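Search the help pages Go Popular searches: mold, squeaky floor, stain removal

How do I get wax crayon and old tablecloth yellow out of white cotton??

Nuria Peñalver

Ok so long story, sorry. My aunt left me a box of table linens, mostly white cotton, one that might be a linen blend, no labels on any of them. They were in a cedar chest in her back hall for I don't know how many years. The big one is the one I care about. It was on the table every holiday when I was a kid and I want it on mine in April when everybody comes to us.

Problems:

Yellow all along the fold lines. Not even yellow, it's like stripes, darker in the middle. One patch near a corner closer to tan.

Wax crayon. Blue and one orange. This is new, my fault, I had it spread out on the kitchen table to look at the yellow and my son was quicker than me.

A ring, maybe gravy, maybe candle. Has a kind of shiny edge if you tilt it.
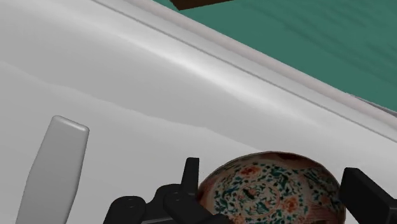 What I did so far. Washed it warm with regular detergent, line dried. Yellow got a bit lighter, or I was hoping. Crayon did nothing at all. Then I panicked a little and put it away wet in a bag and took it out again the next morning because I read that's how you get mildew. No mildew that I can find.

I have not used bleach. My mother says bleach, my sister says never bleach, they are not speaking about it. I have a top loader, an old one, no soak setting. I have a bathtub. I don't have a utility sink and I'm not buying one for this.

Also how do I store it after so I'm not back here. The cedar chest came with the box and I'd like to use it but now I'm thinking the chest did it?

Budget is low. The cleaner in town, Wieser, quoted me more than I paid for my dining chairs and wouldn't promise anything.

Thanks in advance, will check back tonight after the kids are down.

Salim Mabula

bleach. cup of it in the tub, hot water, leave it overnight. my grandmother did this every spring and her sheets were fine

Mwende Laizer

Please don't leave it overnight in chlorine bleach. Old cotton that's been sitting in a chest is weaker than it looks and it'll go along the folds first, exactly where your stripes are. Also if there's starch or old soap left in there, bleach can turn it more yellow. Seen it happen with a christening gown, not mine thankfully.

Do it in this order, crayon first.

Crayon. It's wax plus color so you have to get the wax out before any more washing. And NO dryer until it's gone. Lay the cloth on a few layers of paper towel, mark side down. Scrape off what you can from the top with a butter knife, dull one. Then iron on low, no steam, from the back, through another paper towel. Move to a clean bit of towel every few seconds. You will go through a lot of towel. When it stops picking up color, put a drop of dish soap on what's left, work it in with your fingers, leave it ten minutes or so, rinse warm. Orange usually goes. Blue is a pig. Might need doing again.

The ring. If it has a shiny edge I'd guess candle, so same as the crayon. If dish soap alone shifts it then it was grease and you're done early.

Yellow. Oxygen bleach, the powder kind, store brand is fine. Different stuff from chlorine. Fill the tub with the hottest water your tap gives, dissolve the powder FIRST and swish it until you can't feel grit, then put the cloth in opened out. Not folded. If you leave it folded the middle of the fold doesn't get anything, and that's the part you want. Follow the amount on the box and go a little over, not crazy. Push it under with something, I use two dinner plates. Leave it for 2 hours and look at the water. If it's gone the color of tea that is good, drain, refill, do it again. I did 7 rounds on one of mine before the water stayed clear, over most of a week, and had to shower at my neighbor's.

Scrub your tub before and rinse it really well. Bathroom cleaner left in the bottom will make its own marks. Ask me how I know.

Rinse more than you think. Then rinse again. Left-behind detergent is half of what goes yellow later, people blame the chest and it was the soap. Splash of white vinegar in the last rinse is ok but only when all the powder is out, and never anywhere near chlorine bleach.

Dry it outside on the grass if you have grass. Sun does a lot. My two best ones were finished off on the lawn, flat, damp, turned over at lunch.

If the tan patch doesn't budge after all that it might be rust or scorch and that's a different job, post again.

Nobuhle Tshabalala

Agree with Mwende on all of it except I'd skip the iron if the cloth might be a blend, try a hair dryer instead and blot. Slower but you won't glaze it. Adding the storage part since that got missed.

Yes the chest is probably some of it. Raw wood gives off acid and oils and the cloth takes it up wherever it touches. So line the chest. Acid free tissue is the proper thing, an old well rinsed cotton sheet works nearly as good and you already own one. Change it once a year. No plastic bags, no newspaper, no tissue paper out of a shoe box.

Put it away completely clean and NOT starched and not ironed. Starch goes yellow and bugs eat it. Iron the day you use it.

Roll don't fold. Get a long cardboard tube, fabric shops throw them out, cover it in foil and then a bit of sheet, and roll the cloth around it with the right side out. If it's too wide, fold it once lengthwise with something soft tucked inside the fold so it's a curve and not a crease. If you really have to fold, refold it in different places every few months. I put mine down in my phone or I'd forget. 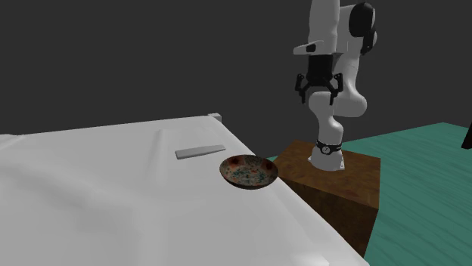
Getting it to sit right on the day is its own thing and I've got opinions lol. Put a pad under. Anything, a flannel sheet, a thin blanket, the felt backed stuff cut to the size of the top. It saves the cloth from the table edge, which is where the old ones wear through, and spills don't pool so bad. But the pad has to be smooth and has to stop right at the edge, otherwise you end up with those soft wrinkles and a low bulge across the top, like on the white one there, and then your glasses lean. Pull the pad tight first, then lay the cloth and smooth from the middle out. Corners last. If it's still rumpled mist it with plain water in a spray bottle and smooth it with your hands, it'll relax as it dries. Do that the night before, not with people at the door.

Don't clip or pin old cotton to keep it on. Pins rip it. The weight of the hang should hold it, if it slides then your pad is too slick.

One more, wine. Somebody will. Blot, cold water from the back, salt if you like but it doesn't do much. Soak it that night, don't leave it until you're done with the dishes the next day. I did and there's a pink moon on mine forever.

Nuria Peñalver

Thank you both so much!! (And Salim, I told my mother she has an ally.)

Update, did the crayon. Paper towel and iron, lowest setting, since I burned a thread and it smelled like burnt paper so I'm calling it cotton. Orange is gone completely. Blue is down to a smudge you'd have to know about. The ring came out with dish soap, first try, so gravy I guess.

First soak is in the tub now. The water is disgusting. I'm weirdly happy about it.

Is it ok to reuse the same water with more powder or do I need to drain every time? Our water heater is small and takes forever.

Mwende Laizer

Drain every time. The powder only works for a few hours once it's wet and all that brown stuff is just sitting there waiting to go back in. If hot water is short, do a kettle or two on top of warm tap. Let the heater catch up overnight, the cloth can hang over the shower rail meanwhile, doesn't matter if it stays damp till morning. Just dont fold it.

Blue smudge, try a little rubbing alcohol on a cotton ball, dab from the outside in. Test on the hem first.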